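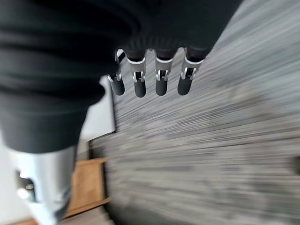
Section 4 of the guide covers fabric preparation, filling, heating and daily use of the Jostico Plusley steam iron. Read it together with the safety sheet before the first use. Settings depend on fiber, weight and color, and the color matters more than most care labels suggest. Black cloth shows its creases as lighter charcoal lines where the light falls on the folds, and the same cloth will show iron shine if it is pressed on the right side. A ribbed band next to a smooth panel, as on the black cover shown, needs separate treatment: press the smooth panel and only steam the ribs. Procedures for both are given in 4.5 and 4.6.

4.1 Before you start

Check that the following are at hand:

Iron with heel rest
Ironing board with a padded cover
Filling cup
Press cloth (cotton, undyed)
Water, see 4.2

Remove the protective film from the soleplate and wipe the plate with a damp cloth. Do not use scouring pads. Unwind the power cord completely and check it for cuts or flattened areas. If the cord is damaged, do not plug in the iron. Contact an authorized service point.

Place the board on a level floor and lock the legs. The cord must not cross a walkway.

CAUTION: The soleplate and the area around the steam vents become hot enough to cause burns. Hold the iron by the handle only. Keep children and pets out of the work area until the iron has cooled.

4.2 Filling the tank

The tank holds 300 ml. Tap water can be used in soft-water areas. In hard-water areas, mix tap water and distilled water in equal parts. Do not add starch, perfume, vinegar or water collected from a clothes dryer.

1. Unplug the iron.
2. Set the steam control to OFF.
3. Hold the iron with the nose raised and open the filler door.
4. Pour water from the filling cup up to the MAX line. Do not fill above the line.
5. Close the filler door until it clicks.
6. Wipe off any water on the outside of the housing.

Note: Do not fill the tank directly under a faucet. Water may enter the handle through the control openings.

If the tank runs empty during use, the iron continues to heat and can be used dry. To refill, unplug it and repeat steps 1 to 6.

4.3 Heating

1. Stand the iron on its heel rest.
2. Turn the temperature dial to the setting for the fabric.
3. Plug the iron into a grounded outlet. The indicator light comes on.
4. Wait until the light goes out.
5. Set the steam control.

The light comes on and goes out at intervals during use. This is the thermostat working and does not indicate a fault.

When changing from a high setting to a low one, allow the plate to cool for around 10 minutes. Cooling takes longer than heating, so sort the laundry first and begin with the fabrics that need the lowest setting.

A slight smell or a little smoke may be present during the first use. Open a window and run the iron over an old cotton cloth until the smell is gone.

4.4 Dial settings

Setting LOW: acetate, acrylic, nylon. Steam OFF.
Setting MID: wool, silk, polyester, viscose. Steam on position 1, except silk, which is pressed dry.
Setting HIGH: cotton. Steam on position 2.
Setting MAX: linen. Steam on position 2.

For blends, use the setting of the more delicate fiber. A shirt made of cotton and polyester is ironed at MID. If the care label shows a crossed-out iron, do not iron the item at any setting.

If the label is missing, test on an inside seam allowance or hem. Start at LOW and raise the dial one step at a time. Stop if the cloth sticks, changes color or becomes stiff. Color changes on some dyes fade as the cloth cools. Let the test area cool before judging it.

Note: Steam position 2 must not be used at LOW. The plate is not hot enough at that setting to turn the water to steam and the vents will drip.

4.5 Pressing flat fabric

Flat pieces include sheets, tablecloths, pillowcases and cut yardage. Pale fabric marks easily, so check the soleplate and the board cover for residue before each session. Hands must be clean and free of lotion.

1. Lay the piece flat on the board with the grain parallel to the long edge.
2. Smooth the cloth outward from the center by hand, before the iron is picked up.
3. Lower the iron onto the cloth. Do not drop it or set it down on the nose.
4. Move the iron along the grain in overlapping strokes. Do not press down. The weight of the iron is sufficient.
5. For deep creases, press the steam burst button once, wait for the steam to spread, and pass over the area again.
6. Lift the finished part away from you and let it hang over the far side of the board.
7. Allow the piece to cool before folding.

Smoothing in step 2 is done with light contact. Heavy pressure pulls the weave off grain, and the distortion is then set by the heat.
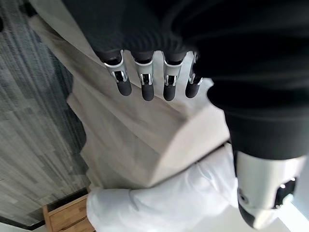

Figure 2. Light contact on pale fabric.

Large sheets can be folded in half and pressed on both sides, then folded again. Do not press the folds themselves unless a sharp line is wanted. For table linen, press the hems first from the wrong side.

If a water spot appears, do not iron over it. Blot with a dry white cloth, move the steam control to OFF and press the area through the press cloth.

4.6 Dark fabric, folds and ribbing

Dark fabric is pressed from the wrong side. Where this is not possible, use the press cloth at all times.

1. Turn the item inside out.
2. Set the dial one step below the setting in 4.4.
3. Place the press cloth over the area.
4. Lower the iron, hold briefly and lift. Do not slide.
5. Move the press cloth and repeat.
6. Turn the item right side out and inspect it under good light, from more than one angle.

Shine that is already present can sometimes be reduced. Hold the iron just clear of the cloth, apply a steam burst and brush the surface with a soft clothes brush while it is still damp. Heavy shine on polyester is permanent.

Ribbed and knitted bands must not be pressed flat. Heat and weight together take the stretch out of the ribs.

1. Lay the band on the board without stretching it.
2. Hold the iron clear of the surface.
3. Apply one or two short bursts.
4. Pat the band into shape after the steam has cleared.
5. Leave it on the board until dry.

CAUTION: Keep the free hand away from the vents during a steam burst. Never steam or press a garment while it is being worn.
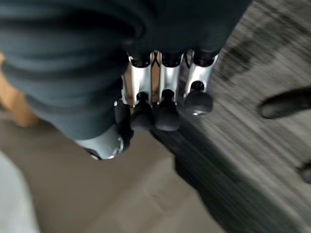

4.7 Vertical steaming

Vertical steaming is suitable for jackets, drapes and loosely gathered covers. It removes light wrinkles only. Fixed creases need pressing as in 4.5.

1. Put the garment on a hanger and hang it from a rail or hook that can stand heat and moisture. Do not hang it over painted wood or wallpaper.
2. Set the dial to HIGH or MAX.
3. Hold the iron upright with the plate facing the fabric, without touching it.
4. Pull the fabric gently straight with the other hand, well below the steam.
5. Press the burst button at short intervals and work from top to bottom.

Pause after several bursts so that the plate can recover its heat. If drops appear on the plate, stop and wait for the indicator light to go out.

4.8 After use

1. Set the steam control to OFF and the dial to MIN.
2. Unplug the iron.
3. Empty the remaining water through the filler door.
4. Stand the iron on its heel rest until it is cold.
5. Wind the cord loosely around the heel. Do not wind it around a warm iron.

Store the iron upright in a dry place. Do not store it in the box while there is water in the tank.

4.9 Descaling

Descale after every 70 hours of use, or sooner if white particles come out of the vents. Use Horix descaling liquid only. Other products can attack the tank seal.

1. With the iron unplugged and cold, fill the tank with Horix solution mixed as stated on the bottle.
2. Leave to stand for the time stated on the bottle.
3. Empty the tank and rinse with clean water.
4. Fill with clean water, heat at MAX and hold the iron level over a sink.
5. Set the steam control to position 2 and let the tank run empty.
6. Unplug. Once the plate is cold, wipe it with a damp cloth.

Repeat the rinse if particles are still present. If the vents remain blocked after a second descaling, send the iron to the Ó Conaill service desk with the proof of purchase. Opening the housing voids the warranty.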